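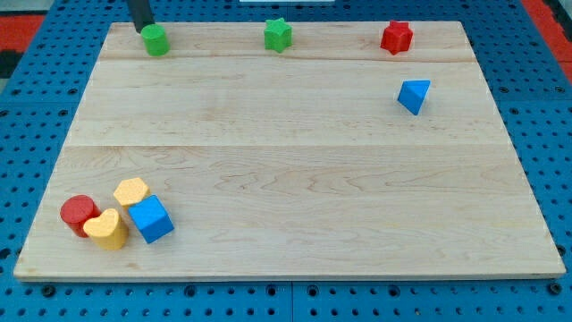 Figura 3.1. Tablero de arce claro formado por tablas unidas de canto.

Capítulo 3
Revestimientos para suelos interiores: elección y preparación

En los capítulos anteriores estudiamos la estructura del suelo y las cargas que debe soportar. Ahora pasamos a la capa que el usuario pisa cada día. Es una decisión que muchos propietarios toman mirando solamente el color, y después aparecen los problemas: juntas abiertas, ruido al caminar, esquinas que se levantan.

Al terminar este capítulo, el estudiante será capaz de:
- distinguir entre un suelo clavado, uno encolado y uno flotante;
- medir la humedad de la base antes de colocar el revestimiento;
- calcular el material necesario, incluyendo el desperdicio de corte;
- redactar un presupuesto sencillo para el cliente.

3.1 Un caso para empezar

La vivienda Rikari, en Gernville, es una casa de una sola planta con 302 metros cuadrados de suelo. Los dueños querían cambiar el pavimento de tres habitaciones y pidieron precio a la empresa Dotton. El primer presupuesto fue de 1.513 euros, sin contar la retirada del suelo antiguo. Cuando el instalador revisó la base, encontró desniveles de hasta 5 milímetros en el pasillo, y fue necesario aplicar una pasta niveladora. El trabajo, que debía empezar el jueves, se retrasó.

Volveremos a este caso varias veces. Por el momento, conviene que el lector anote qué preguntas habría hecho en la primera visita y qué herramientas habría llevado consigo.

3.2 La base

Se llama base, o soporte, a la superficie sobre la cual se coloca el revestimiento. Debe estar limpia, seca, firme y plana. La planitud se comprueba con una regla larga, que se apoya en varias direcciones, también en diagonal. Los huecos se marcan con lápiz directamente sobre el soporte.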